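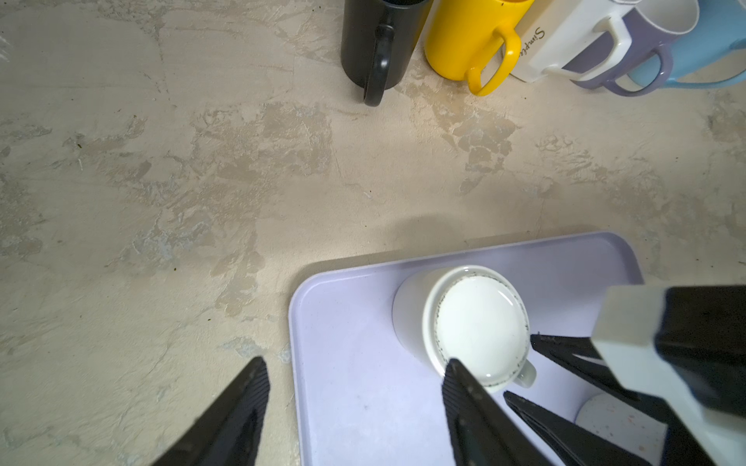
*Mugs on the counter, handles to the front.*

## Evening kitchen assistant, Laur Community Rooms

Part-time, 16 hours a week, permanent after a three-month trial period.

Laur runs a public hall and four meeting rooms on Stoster Road. The rooms are let to choirs, language classes, a chess club, two support groups and anyone else who books. Most groups take a tea break and some order soup or sandwiches. We need a second person in the kitchen for the evening sessions.

### What you would do

- Set out hot drinks for each room at the time on the booking sheet
- Make sandwiches and heat soup for groups that have ordered food
- Collect and wash up, and put everything back for the morning staff
- Check fridge temperatures and write them in the log
- Take small payments by card
- Mop the kitchen floor and take the bins down to the yard

The hall holds 223 people when it is full. This happens on concert nights, and two kitchen assistants are always on shift for those.

### Hours and pay

Shifts run from 5.30pm to 9.30pm, four evenings a week. The rota goes up a month ahead. You may swap shifts with a colleague if you tell the duty manager first. We close for two weeks over Christmas and for one week in May, when the floors are sealed.

The pay is £666 a month before tax. Holiday is worked out pro rata, and there is a staff meal on any shift when the kitchen is cooking. There is no parking on site. The 111 bus stops outside and there is a bike rack in the yard.

### Who we are looking for

You should be able to lift a full crate of crockery, with training, and be on your feet for most of a shift. Experience in a café, school kitchen or similar would help, but we will train someone without it. A food hygiene certificate is needed within 30 days of starting. We pay for the course and for your time on it.

You will need enough English to read allergy notes and talk to the groups. You must be 18 or over, as you will sometimes lock up.

### How to apply

Send us a letter of no more than one page, saying what work you have done and which evenings you can't do. A CV is welcome but not required. Post it or hand it in at the Ritow Street entrance, marked "Kitchen". Application forms in large print are kept at the front desk.

The closing date is October 30, 2023. Interviews will be held at the hall the week after and will last half an hour, including a look round the kitchen. We will reply to everyone who applies.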